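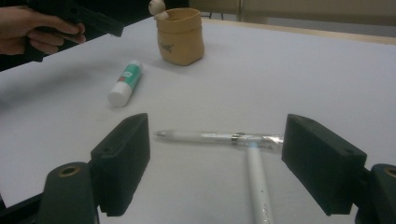
The pads on one of the grippers, with a pen and a marker between them. Photo: Josée Petrenko

I spent a morning at Dandthorpe watching people look after a pair of hand-held grippers, and I had way more fun than I expected! The shop calls the setup Grevari, and station 5 went back on the schedule on 14/05/2023 after a stretch of small fixes.

Harpreet Perron keeps it running. She started with the black pads on the fingers, which get swapped after 579 grasps whether they look tired or not. Then come the mounting screws – a quarter turn too loose and the jaws stop meeting squarely, she told me, and you end up chasing a pen all over the board. (I tried it. I chased the pen.)

The test pieces are just desk stuff: a pen, a marker, a glue stick and a little tan pot with a tiny round head on the rim. I got very attached to the little guy.
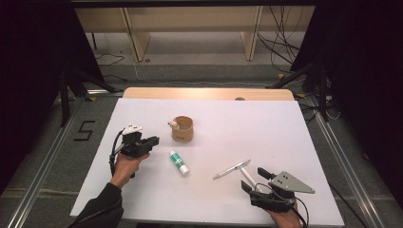 Both grippers over the white board at station 5. Photo: Josée Petrenko

Cables are the other headache. Joar Brekke reroutes them every 28 days so they don't tug at the wrists, and he checks the rails and the tripod stands while he's down there. The whole round takes some 44 minutes if the spare screws are where they should be.

Next up is a second set of pads from Grolberg, due in November. Harpreet has ordered 10 pairs, and she's already cleared a drawer for them.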